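Home & Table | Opinion

Home Essays Kitchen Garden Letters Subscribe

In Defense of Mugs on the Counter

February 24, 2025

My sister-in-law has a kitchen with nothing in it. I mean that kindly, and I have eaten very well there, but every time I visit I open three cabinets before I find something to drink out of, and by then the coffee is made and everyone is standing around waiting for me. At my house the mugs live out on the counter, in a row against the wall, and have done so for about 12 years. I would like to say a few words on behalf of this arrangement, which gets no respect at all from the people who write about kitchens for a living.

You know the advice I mean. Clear the counters. Put away everything you don't use every day, and then put away most of what you do. I went through a spell of this myself one November, when I was home with a bad knee and had far too much time to read. I bought a set of shelf risers from a shop called Furutus (good risers, I still have them, they hold up the baking pans now) and I got every last cup behind a door. The counter looked wonderful. I stood in the doorway and admired it, and then I made a cup of tea and left the mug by the sink, and a little later there was another one beside it, and by evening we were right back where we started, only now with a cabinet full of clean cups besides.

What I took from this is that a mug is hardly ever put away for long. It comes out in the morning, and again at ten, and again after lunch if the afternoon is a gray one. Asking it to go back behind a door each time is a bit like asking the dog to wait in the garage between walks.

And I think it matters that mugs so seldom match. Plates come in sets and stay in sets until somebody drops one, but mugs arrive from every direction. They come from birthdays and old jobs and the gift shop at Grarnby, where we stopped once to use the restroom and felt we ought to buy something. A row of them in different colors tells you more about a household than the good china ever will, and I can't see why we should be so eager to shut it away.

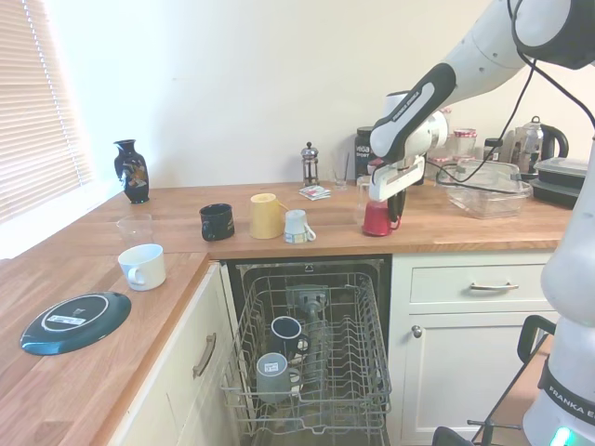
Then there is the old argument over which way up they should go. I was raised in an upside-down family. My mother held that a cup standing open was a cup collecting dust, and she would turn one over in somebody else's house if she thought she could get away with it. My husband's people are right-side-up to the last cousin, and their view is that you don't want the rim, where your mouth goes, sitting on whatever the counter had on it last. Both sides have a point. We have settled it by not settling it - each of us sets a mug down the way we were taught, so on any given day some are up and some are down, and we've stayed married.

I do have limits, and I would hate for anyone to think I was arguing for a free-for-all. Two things seem to me to make the difference between a counter that is lived on and one that has simply been given up. The first is that whatever stays out ought to stay near the thing it goes with. Mugs want to be close to the kettle and the coffee pot, where a half-awake person can reach all of it without taking more than a step. The second is that you must be able to clear enough room to roll out a pie crust without having to make a speech about it first.

Food containers I am less sure of. I have a tall stack of the takeout kind, and I keep meaning to do something about it. They are useful right up until the moment you need a lid. If I were going to be strict with anything it would be those, and I notice that I never am.

I'd also put in a word for one pretty thing that has no job. Ours is a little Sakamoto vase that came from a yard sale and has held flowers perhaps twice. A minimalist would have it out the door by noon. But it catches the light in the mornings, and I look at it while the water is heating, which adds up to a good deal of looking over the years.

A reader wrote to me after my last piece, the one on dish towels, to say that I seem to be against tidiness altogether. I'm really not. I wipe down the counter every night, and I lift up each mug to do it, and I find it a pleasant sort of chore, much nicer than scrubbing the stove. I just don't believe a kitchen has to look as though the people in it have gone away for the summer.

My sister-in-law is coming to stay with us next month, by the way. She'll be able to find a cup.

191 shares | 9 comments

Filed under: Kitchen, Everyday Life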